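CAPÍTULO 4
Almacenamiento doméstico de textiles: carga, ventilación y acabados

4.1 Introducción

El armario es un recinto de volumen reducido en el que coinciden fibras de origen diverso, materiales derivados de la madera y una renovación de aire escasa. Su comportamiento depende del reparto de las cargas, de la humedad relativa interior y de la respuesta de los tableros a ambas. En este capítulo se tratan los tres factores por ese orden. El cálculo de herrajes se aborda en el capítulo 5.

Se emplea la nomenclatura de Bošković (Ognjen Bošković, Manual de interiores de Pelholm, 2.ª edición), que distingue entre carga colgada, carga apilada y carga de servicio. Esta última corresponde a los esfuerzos transmitidos por el usuario al abrir, cerrar o apoyarse en los frentes.

4.2 Carga colgada y carga apilada

Una prenda suspendida concentra su peso en la zona de contacto con la percha. En los tejidos de calada, la trama y la urdimbre limitan el alargamiento. En los géneros de punto, la malla cede en la dirección de la carga y la deformación puede hacerse permanente. El efecto se acentúa con perchas de sección delgada, que reducen la superficie de apoyo en los hombros. Un jersey de punto flojo es, por tanto, un caso desfavorable cuando se cuelga de una percha de alambre, aunque el alambre esté recubierto.

La carga apilada se transmite al estante como carga repartida. Los textiles de pelo largo ocupan mucho volumen con poco peso y rara vez condicionan la flecha del tablero. Sí condicionan la ventilación, pues obstruyen el paso del aire entre el estante y el techo del mueble.
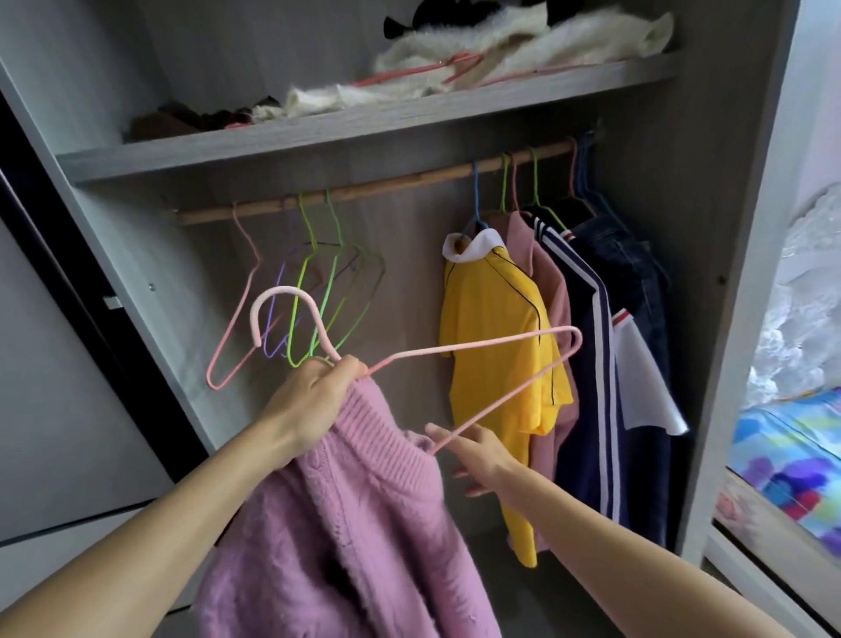 4.3 Humedad y renovación del aire

La fibra textil intercambia vapor de agua con el ambiente hasta alcanzar el equilibrio higroscópico. En un armario cerrado, la inercia del conjunto retrasa ese equilibrio respecto al de la habitación. En la serie de Gondale, tomada en abril en un dormitorio orientado al norte, el desfase fue de 36 horas con las puertas cerradas y de 10 horas con una abertura inferior continua de 14 mm.

De esa serie se desprenden dos criterios de proyecto. La entrada de aire debe situarse en la parte baja y la salida en la alta. El fondo no debe quedar en contacto directo con un muro exterior.

4.4 Frentes y paneles con acabado de imitación

El diseño impreso de veta reproduce los rasgos visuales del corte de la madera. El corte tangencial da lugar a la figura de catedral, formada por arcos apuntados y encajados unos en otros; el radial produce líneas finas y paralelas. Ambos motivos pueden aparecer en una misma superficie impresa. El dibujo no informa sobre la dirección resistente del soporte, que debe consultarse en la ficha del fabricante.

Las juntas entre panel y perfil vertical son el punto de control habitual en la inspección. El examen visual se completa con el táctil: las yemas de los dedos detectan resaltes que la veta impresa disimula. En el ensayo de Sornik, los frentes se sometieron a 2.000 ciclos de apertura antes de revisar las juntas. 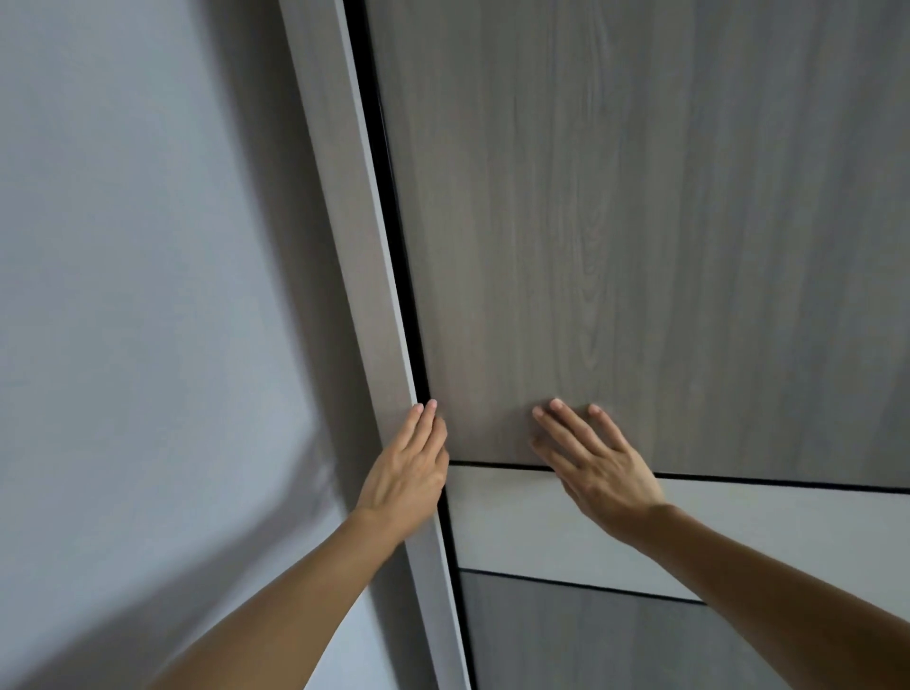
4.5 Términos fundamentales

Carga de servicio: esfuerzo variable debido al uso ordinario del mueble.
Flecha: desplazamiento vertical máximo de un estante cargado.
Equilibrio higroscópico: estado en el que un material ni cede ni absorbe humedad en términos netos.
Figura de catedral: dibujo de arcos apuntados propio del corte tangencial.

El apartado 4.6 desarrolla el cálculo de la flecha en estantes biapoyados.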